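Cold water in the morning and other small habits
January 14, 2024

It is Sunday, it snows a little, and I have decided to write again. My last post here was in March, so if somebody still reads this page, thank you for your patience. I want to write about learning to swim as an adult, and what it did with my mornings.

Before that, three pictures, all with the same pale table in them.

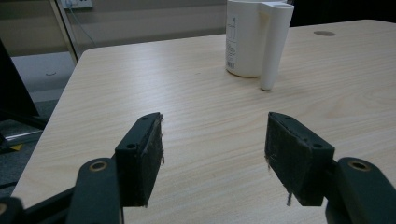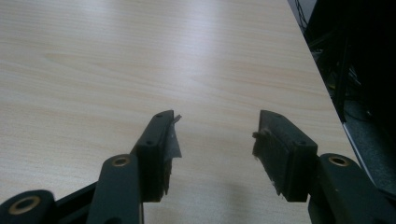
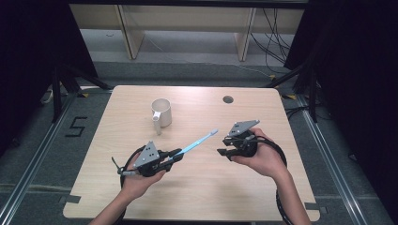 I was thirty-eight when I went to my first swimming lesson. In the town where I grew up there was a river, but we were told so many times to stay away from it that I stayed away from all water. My school had no pool. Later I moved to Bermont for work, and the public pool on Grulon Street is eight minutes on foot from my door. For four years I passed it every day and looked at the steamed windows. I knew the opening hours by heart and I had never been inside.

What finally pushed me was a paper on the door: adult beginners, Tuesdays, 6:30 in the morning. I think the hour helped me. At 6:30 I am not awake enough to be afraid.

The first lesson was mostly breathing. We held the wall and put our faces in the water and let the air out. I did this very badly. I always kept a little air in my mouth, as if I wanted to save it for later, and then I came up and tried to breathe in when I was still full. The teacher told me to hum. I felt silly, but a person who hums must let the air go, and after two weeks I could do it without the humming. I still hum sometimes when the lane is empty.

Floating on my back took me much longer. Everybody says that you only have to relax, and this is the worst advice I got. I can't relax because somebody asks me to. For me it worked to look at one exact point on the ceiling – there is a lamp with a crack in its cover – and to push my chest up a little. My legs went down anyway. They still go down. I have heavy legs and I have made peace with it.

By the end of the spring I could swim one length of the pool, with a style that has no name. In summer the course stopped and I thought I would stop too. Instead I bought the yearly card, mainly because I had seen how much a single ticket costs. Now I go three mornings in the week. My usual distance is 600 meters, with many pauses. Young people go past me in the next lane like small motorboats, and older ladies also go past me, which hurts a bit more.

Some practical things, for those who are maybe thinking about the same step.

Buy good goggles first. My first pair came from the machine at the entrance and it leaked from the left side, so I swam with one eye closed for a month. The second pair is from Stivden and it sits much better. I tried three in the shop, pressing them on my face without the strap, and took the one that stayed by itself for a moment.

Take flip-flops, and write your initials on them. At the Grulon pool everybody has black ones and there was one very long discussion in the changing room.

Eat something small before. I didn't believe this. I was used to going with an empty stomach, and once, after 100 meters, I had to sit on the edge and look at my feet until the room was quiet again. Since then I eat half a banana in the kitchen, standing, and the other half on the way home.

And the cold shower. The water in the pool is not warm, and the first minute is always unpleasant. If I stand under the cold shower before, the pool feels almost kind. I have started to do it also at home on the days when I don't swim, only for the arms and the legs. I don't know if it is healthy. It makes the coffee taste better afterwards.

In spring I would like to try the lake at Figueroa. They have a marked area near the shore where one can stand, and a bus goes there directly on weekends. I am still afraid of water where I can't see the bottom, so maybe I will go only to the knees the first time and eat my sandwich on the grass. I need to find out from which month the bus runs.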